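Section 4: Folding and hanging the waffle towels

If you skipped the washing section, go back for a minute, at least for the part about drying. Everything below assumes the towels are fully dry. I fold mine on the bed, but any flat spot bigger than the towel will do.

You'll need the towels, the Udetti shelf insert (the one you put together in Section 2), and a couple of wooden clothespins if you plan on hanging any.

Finding the good edge

1. Pick the towel up by one corner and let it hang for a few seconds. Don't snap it yet!

2. Look down both sides. Textured cloth like this stretches a bit in the wash, and one side almost always comes out straighter than the other. That's your good edge.

3. Slide your free hand down the good edge until you reach the next corner, then hold the towel up by both.

4. Now you can snap it. Once or twice is plenty.
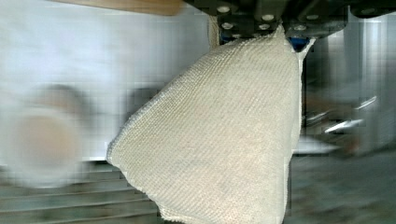 Corners are where I lose most of my time, so let me say a bit more about them. When Ntombi Nel and I wrote the first version of this guide we told people to "grab a corner," and half of them grabbed a fistful of cloth from somewhere in the middle and wondered why the fold came out crooked. If your towel comes down in a big triangle with a thin bunched strip up near the grip, like the cream one in the photo, you've got more gathered up than you need. Set it down, smooth out the bunch with your palm, and pick it up again with just the tip of the corner between your finger and thumb. Check the hem while you're at it. A frayed, uneven bit at a lower corner can be trimmed with small scissors, but only the loose threads, please, never the stitching.

Caution: do not pull a loose thread to see where it goes. I did this once with a Lomex bath sheet and ended up with a very nice hand towel.

Folding for the shelf

5. Lay the towel flat with the good edge toward you.

6. Bring the far edge over to meet the good edge. If they don't line up all the way across, match the middle and let the ends be a little off (they'll be hidden inside anyway).

7. Fold it in thirds from the short sides, left first, then right.

8. Press down with both hands, but gently. You want the ridges to stay puffy.

9. Slide it into the insert with the folded side facing out.

Note: the big towels are 900 mm on the long side and the insert is 485 mm wide, so a towel folded in thirds goes in with room to spare on either side. If yours sticks out, you've probably folded it in half by mistake.

Hanging instead

Some people like theirs on the rail, and Sze-wing Kan has pretty much talked me into it for the kitchen ones.

10. Drape the towel over the rail with the good edge on the side you see most.

11. Clip it with 2 clothespins, one near each end. Skip this if your rail has the rubber sleeve.

12. Tug the bottom corners down until they hang level. A bulging corner usually means the cloth is twisted up top, so unclip that side and try again.

Caution: keep pins off the hem itself. They leave a dent in this weave that takes a whole wash to come out.

Next up is Section 5, stain treatment. Have the white vinegar handy before you start it.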